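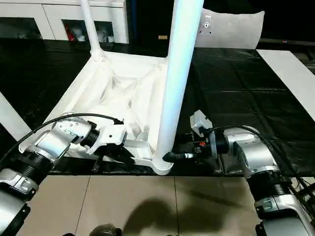

Capítulo 4
Cadeiras por baixo: estrutura, apoio e montagem

Vire uma cadeira de pernas para o ar e ela muda de assunto! De pé, fala de conforto, de cor, do lugar que ocupa à mesa. Invertida, mostra como foi pensada: onde o material engrossa, por onde desce a carga, em que ponto a perna se prende ao assento e o que existe, lá na extremidade, entre ela e o chão. É por esse lado que vamos começar, e é nessa posição que o leitor vai encontrar quase todas as cadeiras deste capítulo.

Nos capítulos anteriores trabalhámos com superfícies planas: tampos, prateleiras, portas. Agora entramos nos objetos que têm de aguentar um corpo, e um corpo nunca fica quieto. Quem se senta deixa-se cair um pouco, inclina-se para apanhar o lápis, balança nas pernas de trás (todos o fizemos na escola). Uma cadeira doméstica recebe uma pessoa de 80 quilos e, durante um instante, pode receber bem mais do que isso. O projetista tem de contar com esse instante.

O que vai aprender

No final do capítulo deverá ser capaz de:
- reconhecer as nervuras de um assento moldado e explicar a sua função;
- seguir o caminho da carga desde o assento até ao apoio;
- distinguir as uniões mais comuns entre perna e assento;
- escolher uma ponteira adequada ao pavimento;
- preparar uma bancada para montar ou desmontar uma cadeira sem a riscar.

4.1 A face que não se vê

Pegue numa folha de papel e segure-a por uma das bordas. Dobra-se logo. Faça-lhe agora uma série de vincos, em acordeão, e volte a segurá-la ao longo dos vincos: a mesma folha, com o mesmo peso, mantém-se esticada. É uma experiência de dois minutos e continua a ser a minha maneira preferida de abrir esta matéria.

Os assentos de plástico moldado aproveitam a mesma ideia. A face de cima quer-se lisa, fácil de limpar. A de baixo leva nervuras, paredes baixas que se cruzam ou correm lado a lado e que tornam o conjunto rígido com muito menos material do que uma placa maciça exigiria. E há outra vantagem, esta de fabrico: as paredes finas arrefecem de modo mais regular no molde, e a peça empena menos.

Repare na branca que abre o capítulo. O relevo das nervuras é pouco profundo e, mesmo assim, lê-se perfeitamente o desenho do reforço. Passe os dedos pela parte de baixo de uma cadeira parecida e procure os sítios onde as paredes se juntam. Costumam concentrar-se perto das pernas, onde os esforços também se concentram.

4.2 Pernas e ponteiras

A perna cilíndrica tem uma qualidade simpática: resiste por igual a um empurrão vindo de qualquer lado. Já o encaixe no assento é outra conversa. Uma perna comprida funciona como alavanca, e uma folga minúscula lá em cima sente-se muito cá em baixo. No modelo que usamos nos cálculos deste capítulo, a cadeira Ollik da Stotilari, o encaixe tem 52 milímetros de profundidade. Guarde este valor, vai precisar dele na secção 4.5.

Na ponta fica a peça mais modesta de todas, a ponteira. Adoro ponteiras! As de borracha agarram-se ao chão, abafam o ruído e disfarçam pequenas irregularidades do pavimento. As de feltro deslizam bem sobre madeira, mas enchem-se de pó. As de plástico duro duram imenso e ouvem-se no andar de baixo.

4.3 Antes de pegar na chave

Trabalhar com a cadeira invertida sobre a mesa poupa as costas e põe as uniões à altura das mãos. Cubra primeiro o tampo. Uma folha de plástico serve, desde que esteja limpa, pois um grão de areia preso por baixo do assento risca tanto como uma lixa. Se a folha vier dobrada da embalagem, alise-a com a mão.

Segure sempre a estrutura do assento enquanto força uma perna ou uma ponteira. Sem essa segunda mão, a cadeira roda sobre a mesa e o esforço perde-se.

Atividade 4.A

Na oficina Zallmont, onde testámos estas atividades, as turmas trabalham em grupos de 2. Escolham uma cadeira da sala, virem-na e desenhem a face inferior à escala. Marquem a vermelho o percurso da carga e a azul as nervuras. Troquem depois de desenho com outro grupo e tentem descobrir qual foi a cadeira escolhida. Guardem as folhas para comparar com o banco Ambaye, que será estudado na secção 4.4.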